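Ticket 1668 - Left gripper pose jumps during mug-to-basket demos
Project: Moschos
Opened by: Loukia Gkikas
Assigned: Spyros Karras
Priority: high
Status: closed

Loukia Gkikas, 9:10 am
Left hand pose jumps when both hands are over the table. Right hand is fine. Happens mid demo, no warning in the recorder, you only see it on playback. The replayed left wrist goes sideways and comes back. Task is mug into wire basket, left steadies the basket, right does the pick. Can't use any of these for training like this. Recorder build 927.

Spyros Karras, 9:34 am
Which demos? All or just some. And did anybody touch the markers on the left plate.

Loukia Gkikas, 9:41 am
Not all. Set B, 35 demos, 6 of them bad. Nobody touched the plate that I know of. Set A from before lunch yesterday is clean.

Spyros Karras, 10:05 am
Pulled the bad ones. Left rigid body drops for a few frames, then comes back with the wrong orientation, then snaps. Looks like the solver is matching it to the wrong marker pattern. Things to try, in order:
- re-wand the volume
- delete left rigid body, make it again with the hand open and flat over the table
- check right plate def isn't set to auto-relabel
Do them one at a time please, otherwise we won't know which one did it.

Loukia Gkikas, 11:20 am
Re-wanded. Residual good. Recorded a few, still jumps. Finger joints are fine the whole time btw, only the wrist pose goes.

Loukia Gkikas, 11:52 am
Deleted and recreated left body. Better but not gone. Now it only happens when the hands get close, like when right comes in over the mug and left is reaching for the basket.

Sofia Christodoulou, 12:15 pm
Jumping in, had this on Baseo. Was auto-relabel there too. When the two plates get near each other it borrows a marker from the other one. Turn it off for BOTH bodies, not just the one that jumps. Also look at the cable on the left gripper, ours was pulling the plate a hair when the arm went out and the fit got worse and worse through the session.

Loukia Gkikas, 1:30 pm
Auto-relabel was on for right, off for left. Off for both now. Took a screw driver to the left plate, it did have a little play in it. Tightened, recreated the body again (sorry Spyros, thats two changes at once).

Spyros Karras, 1:38 pm
Fine. Do a static test before you record anything. Both hands at the near edge, fingers pointing in, right one next to the mug as if about to grasp. Hold still, then bring left slowly towards the right and back out. Watch the left axes in the live view.
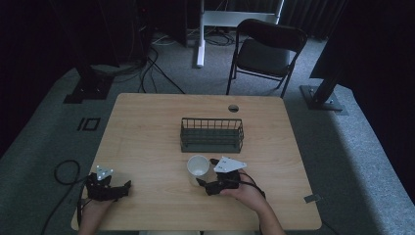

If left flips while right is not moving, it's still labeling. If it drifts slow and doesn't come back, look at the plate or the cable again. Send me the take either way, I want to see the raw markers and not just the solved pose.

Loukia Gkikas, 2:25 pm
Take is on the share. No flips. Tiny drift on left at full reach, comes back when I pull in.

Spyros Karras, 2:50 pm
Looked at it. Raw markers clean. The drift is cable, goes away when you give it slack. Leave more loop on the left side before each run and dont let it hang tight off the table. Go ahead and re-record the bad ones, same mug start, same basket orientation as set B or they won't match.

Fotis Manolakis, 3:05 pm
Question from the policy side - do I drop the whole set or only the flagged demos? Lornirent wants a training run started tonight.

Spyros Karras, 3:12 pm
Only the flagged ones. But run the wrist velocity check on the rest of set B first, threshold is in the Skurnlow config. Anything over it, send the demo number to Loukia.

Loukia Gkikas, 4:40 pm
Re-recorded all the bad ones, played every one back at half speed, no jumps. Uploaded under the same numbers with _r2 on the end.

Fotis Manolakis, 4:58 pm
Velocity check passed on the rest. Using _r2 for the others. Starting the run.

Spyros Karras, 5:06 pm
Closing. Auto-relabel off is now in the default session template - if you loaded an old template, reload it. Eusebio Villalobos has the spare left plate if the play comes back.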